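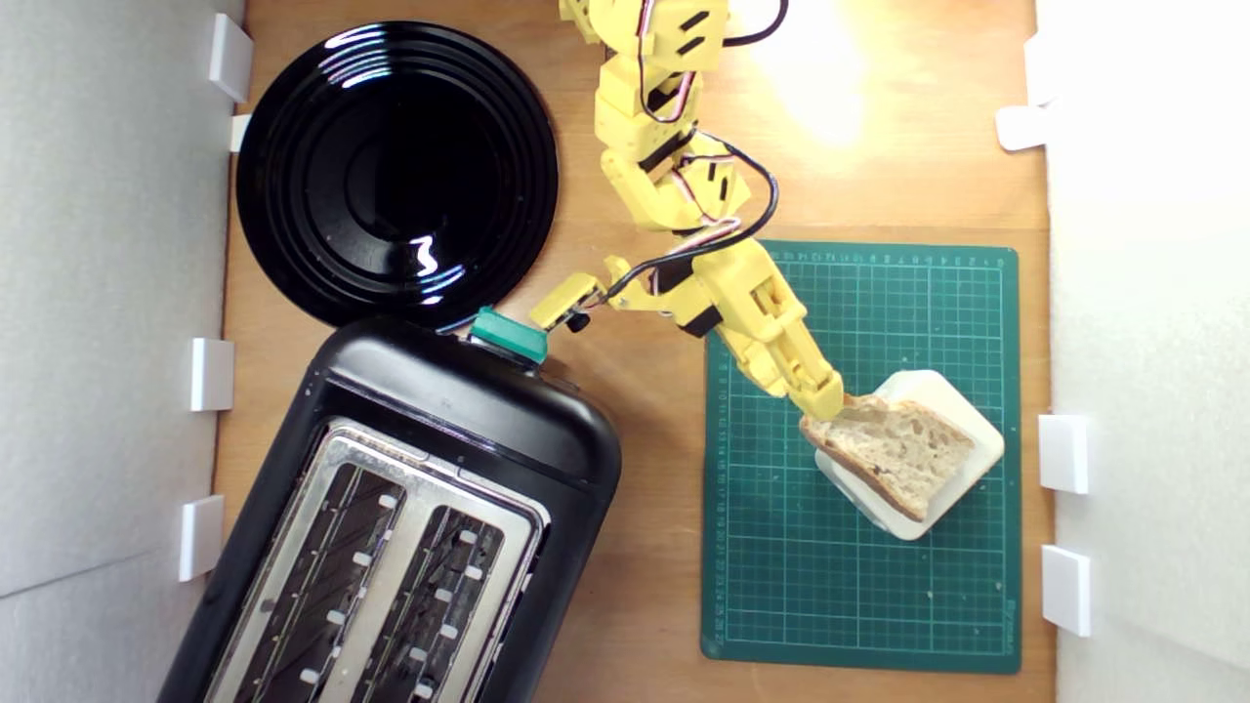

Subject: Re: [breakfast-things] Toaster with long slots, and what to put under the bread

Hello Victor, hello all,

Thank you for your message. I answer between your lines, I hope it is easy to read.

Victor Lema wrote:
> We are looking for a new toaster for the small kitchen in
> Windton. The old one takes only the short supermarket bread.
> Does anyone have one with two long slots, and is it worth
> the space it takes?

We have one at Dellmont, black, with a brushed steel top. It is a two-slot, and the slots are long. I like it very much for whole-grain bread from the bakery, which never has the same shape two times. The steel shows every finger, so I wipe it with a dry cloth in the evening. It is longer than I expected when I ordered it, so please measure your table first. I did not, and for one week it stood on top of the refrigerator.

> Also, what do you do about crumbs and scratches? Our table
> is real wood and I would like to keep it nice until June
> at least.

Our table is also wood, the orange-brown kind, and it marks easily. I keep a cutting mat on it, the dark green type with the grid that people use for paper and fabric. I must say clearly that I do not cut bread on it. It is only for protection: the saucer with the bread stands on the mat, and the crumbs that fall beside are easy to see on the green. Then I carry the mat to the sink and shake it. Please do not put the hot toaster on such a mat. Mine became wavy in one corner when I put a pan on it, and it never became flat again.

> And plates? Mwanahawa says that toast becomes soft on a
> flat plate.

Mwanahawa is right, in my experience. I use a small square saucer for the slice before toasting. For after, I have a round black plate with raised rings, and the toast lies on the rings, so a little air can go under. It helps for a few minutes – not more. If you like it really crisp you must eat it quickly or buy a rack. The black plate has one bad side, it is very glossy and near a window it shines in your eyes.

One question from me. The knob on our toaster is teal green and quite stiff between the middle and the dark end. Does somebody know if it is allowed to put a drop of oil there? I wrote to the shop in Cheon, but they answered only with the price of a new toaster.

If you decide for the long type, I can send you the measures of ours. I need only to find the tape.

Many greetings from Dellmont,
Ilse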